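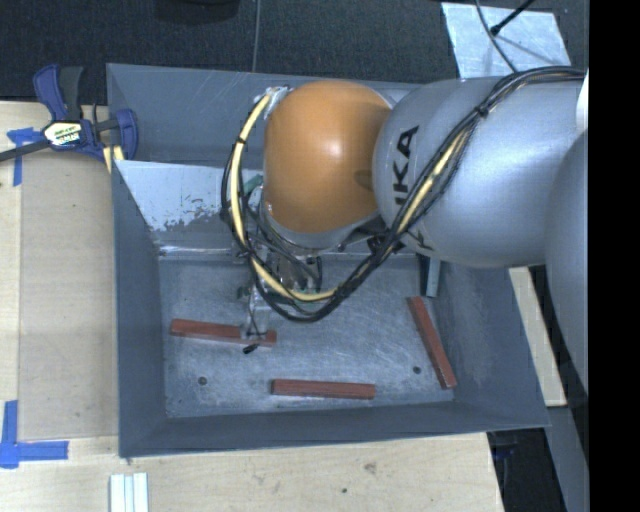
Boutros Block Set: Data Card

Version 2, released 24 March 2018
Maintained by the Robotics Students' Association, Rullard Technical College
Faculty supervisor: Tala Tarawneh

Summary

The Boutros Block Set is a collection of bin-picking recordings made by students enrolled in the Applied Automation course. In each recording, a robot arm works over a metal bin containing long rectangular blocks. The set was prepared for the college's entry in the Greltier student competition and is now made available to other teams and instructors.

Workspace

The bin is gray sheet metal with tall, flared walls and stands on a wooden tabletop, with a bar clamp at its edge. Tape on the tabletop must not be removed between sessions. The floor of the bin is scuffed and scratched, and users who train on color or edge features should take this into account.

The blocks are reddish-brown. They are placed by hand at the start of each recording, and their angles vary. Blocks may lie close to a wall - these cases are kept in the set and are not treated as errors.

Contents

Recordings are grouped by student team. There are 11 teams, and each team folder contains the following:

- session notes in plain text
- camera images from a fixed viewpoint
- arm joint positions
- an outcome file, completed by the team and checked by a second team

Images were captured at 10 frames per second. Joint positions are stored separately and share a common clock with the images.

Known Limitations

The arm and its cable bundle can hide a large part of the bin. In many images the gripper is partly covered by cable loops, and a block may be visible only in part. Labels for hidden block ends were estimated by the labeling team and are marked as such.

Team 8 recorded in February with an earlier release of the Plalta control software. Its joint files use a different column order, as stated in the folder notes.

Permitted Use

The set may be used for teaching, coursework and competition preparation. Redistribution requires written consent from the supervisor. Published work should cite the set by name and version number.

Corrections

Reports of incorrect labels should be sent to the Association through the course office and should state the team folder and the image number. Accepted corrections are listed in the change file - earlier versions remain available on request.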